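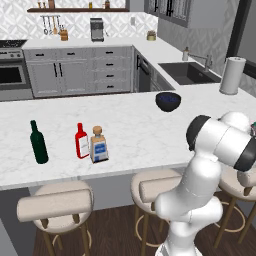

Wine makers in Lollberg will tell you, if you ask them, that a cellar must never be warm and that all the rest can be forgiven. The first part is almost true. The second part we will examine in this chapter.

Chapter 3
Storage and the Slow Changes in Wine

In the last chapter we left the wine at the moment of bottling. The fermentation is finished, but the wine continues to change. Small amounts of oxygen are dissolved in it, the acids react with the alcohol, and in red wines the tannins join into larger molecules and may fall to the bottom as sediment. All these reactions go faster when the temperature is higher.

A student often asks how much faster. It depends on the reaction, and so we prefer to begin with a case. The cooperative at Wamholm put 300 bottles of the same red wine into two rooms in December. One room was under the ground, the other was under the roof. In section 3.2 we read the tasting notes from both rooms and compare the color of the wines.

Light is the second question. Green glass stops a part of the harmful light, clear glass stops much less, and this is the reason why many white wines suffer in a shop window.

Before you continue, please repeat the terms "ester", "tannin" and "free sulfur dioxide" from Chapter 2. You will need them already in the first exercise.

3.1 Temperature

Let us take a closed bottle which lies on its side in a dark room.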